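A câmera atrás do para-brisa e a conta que ninguém fez

Domingo, 25 de outubro
Por um técnico de manutenção

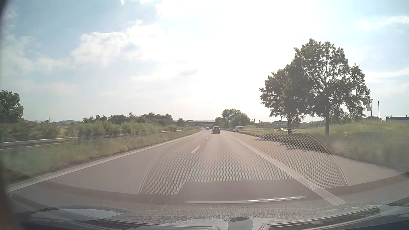 Pista dupla contra o sol, com o reflexo do painel sobre o asfalto.

A van de inspeção automática da concessionária roda desde julho, e desde julho ouço que ela "se cuida sozinha". A Brunberg, que vendeu o conjunto, põe isso na primeira página do folheto. Eu trabalho na oficina que atende o contrato e queria saber quem escreveu o folheto, e se essa pessoa já limpou um para-brisa por dentro.

O princípio é simples. Uma câmera presa ao vidro filma a pista, um computador debaixo do banco procura trinca, buraco e defensa amassada, e o relatório sai pronto no fim do turno. O software se chama Jestano e, no que faz, não é ruim. O problema é o que chega até ele. Quem olha a pista com o sol de frente vê um clarão comendo metade do céu e, na parte de baixo, o desenho do painel deitado em cima do asfalto: uma malha de favos, uma faixa clara, uma mancha escura. A malha tem linhas finas e regulares, e trinca em asfalto também se procura por linhas finas. Não precisa ser engenheiro para desconfiar.

Nas primeiras semanas o sistema marcou 214 defeitos num trecho recém-recapeado. Fomos lá a pé. Achamos três. O resto era painel de carro. A resposta da Brunberg foi uma atualização que "aprende a ignorar reflexos", e de fato as marcações caíram para 69 no mesmo trecho. Ignorar por software uma região da imagem significa também deixar de ver o asfalto que está embaixo dela, e isso o comunicado não dizia.

O conserto que funcionou foi de oficina. Capa preta fosca sobre o painel, bem esticada, sem dobra perto da saída de ar. Um para-sol de borracha entre a lente e o vidro. Suporte reapertado e conferido com gabarito, que vibração afrouxa qualquer coisa. Vidro limpo dos dois lados antes de sair, e o de dentro é o que mais engana, porque a película de gordura só aparece contra o sol. Depois disso, recalibrar com o carro vazio e em piso nivelado. Levamos uma manhã na primeira vez. O material todo custou menos que uma hora de suporte remoto.

Nada disso está no plano de manutenção. O plano manda trocar o filtro do computador a cada 4000 quilômetros e "verificar visualmente" a câmera. Verificar o quê? Com a van parada na sombra do galpão, a imagem fica linda. Eu faria o teste na estrada, no horário ruim, com alguém comparando o relatório com o chão.

Os defensores do sistema dizem que um inspetor humano também se ofusca. É verdade, e ele baixa o quebra-sol, aperta os olhos ou volta à tarde. A máquina segue entregando relatório com a mesma cara de certeza — e quase toda a discussão sobre automação que leio pula essa parte.

A Usterura, que administra outro lote, vai comprar o mesmo conjunto. Se me perguntassem, eu pediria no contrato a capa do painel, o gabarito e a manhã de calibração, com o nome de quem responde por cada coisa. Até agora não me perguntaram.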